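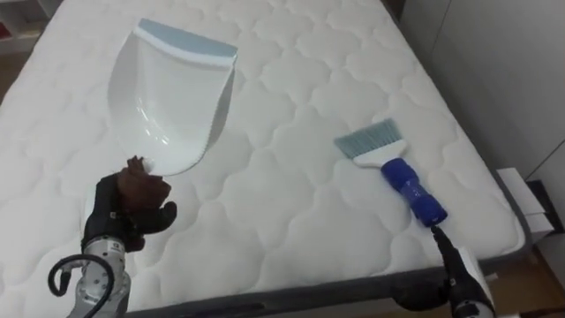 Ticket 1256, pic 1: dustpan in left hand, brush on mattress

Dolstead room, Sunday. Rule 7 in the Hotville sheet says tools get placed on the bed, never dropped. Does "placed" mean hand fully open before the arm backs off? Besson reads it that way, Dirnomau doesnt. Need one answer.

Second thing, cables. Sheet says keep floor cable out of the walking area. No distance given.

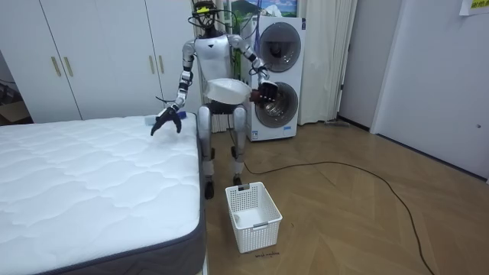 Pic 2: power cable across the parquet, basket in front of the robot

Suggest 100 cm clear of the feet, or tape it down. Basket same rule?

Status: open. Pls dont close untill the sheet is changed.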